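The Costigan handheld, again

12 December 2023

I wrote a short post in March about the Costigan pocket games and said I would come back to them when I had more than two. I now have six, so I'm putting down what I know before I forget which one came from where.

Costigan sold small LCD games with one game per unit. They were flat plastic cases with a screen in the middle, two or four buttons, and a little buzzer that could not be turned down. The game was printed right into the glass as fixed segments, so every position the character could ever be in was already there and just got switched on or off. If you press lightly on the screen of a weak unit you can sometimes see all of them at once as gray ghosts.

The six I have are Ladder Run, Night Diver, Post Office, Tennis, Sub Patrol and a second Ladder Run with a green case. The green one has a Sudari label on the back where the Costigan one should be. Same board inside, same sounds, same bug where the score sticks. I take Sudari to be the importer's name for a different market, but I have no paperwork to prove it.

Tennis is the weakest of them and also the one I played most as a kid. You have three positions and one button to swing. The ball moves in five steps. On Game A it comes at one speed until you reach 130 points, then it gets faster, and on Game B it starts fast. My cousin claimed to have got to 1000, where the counter goes back to zero. My best is still 56 on Game B, and I have stopped trying to improve it.

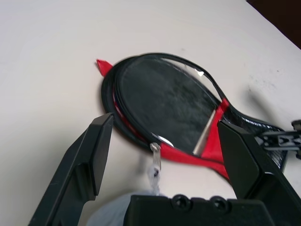 Batteries are the main problem with all of these. They take two button cells, and people put them in a drawer with the cells still inside. Of my six, four had green crust on the contacts. White vinegar on a cotton swab takes it off, then a wipe with alcohol, then leave it open overnight. If the spring has rusted through you have to make a new one. I used a spring from a ballpoint pen, cut short, and it has held up fine.

The other thing is the polarizer, the thin film over the glass. It goes brown or bubbles up, and then the screen looks dead even when the game is running. You can hear the beeps but see nothing. I bought a sheet of Pinen film and cut it to size with a craft knife. Check the angle before you peel off the backing. I didn't on Sub Patrol, and it now shows light segments on a dark background. I left it that way.

Ladi Bako wrote to me after the March post with a scan of a price list from a toy shop called Prelilwood. It gives a stock number for each game. Night Diver is 1792, which matches the sticker on my box, so I trust the rest of it. The list also has a game called Bakery that I have never seen for sale or in a photo. Ladi hasn't either.

If you have Bakery, or a Costigan in its original box with the leaflet, please leave a comment. I'd be happy with a scan of the leaflet. I am also looking for a battery door for Post Office, which is currently closed with tape.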